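Lendard Serving Tray, Wood Grain, Raised Rim

The Lendard tray is a flat-bottomed serving tray for table and counter use. It has rounded corners and a raised rim in a darker tone than the base. The orange-brown wood grain runs across the full inner surface. Item group: Ovstead tableware.

Place the tray on a level surface before loading. Set heavy items such as bowls and jugs near the center and lighter ones toward the rim. Carry with both hands, one on each short side. The maximum evenly distributed load is 17 lb.

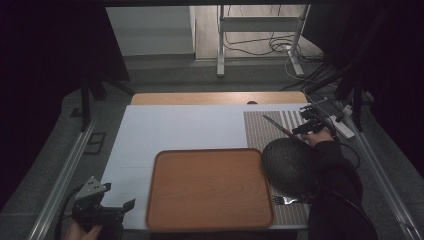 For a single place setting, the tray can stand to the left of a placemat, with bowl and flatware on the mat. The Otgate placemat, beige and brown with fine vertical lines, is sold separately. Allow enough table depth for the mat to lie flat along its whole length. Bowls with a rough or textured base should be lifted when moved, as dragging will mark the tray finish over time.

Care: wipe with a damp cloth and mild detergent, then dry at once. Do not soak. Do not use in a dishwasher, oven or microwave. Do not cut on the surface. Scouring pads and chlorine cleaners will dull the rim first.

Packing: 2 trays per carton, with a paper sheet between them. Placemats, bowls and flatware are not included.

Warranty: 2 years against warping and rim separation in household use. Heat rings and knife marks are excluded.

Trade orders and replacement requests: Diệp Giáp, Ovstead order desk. The next production run is scheduled for October.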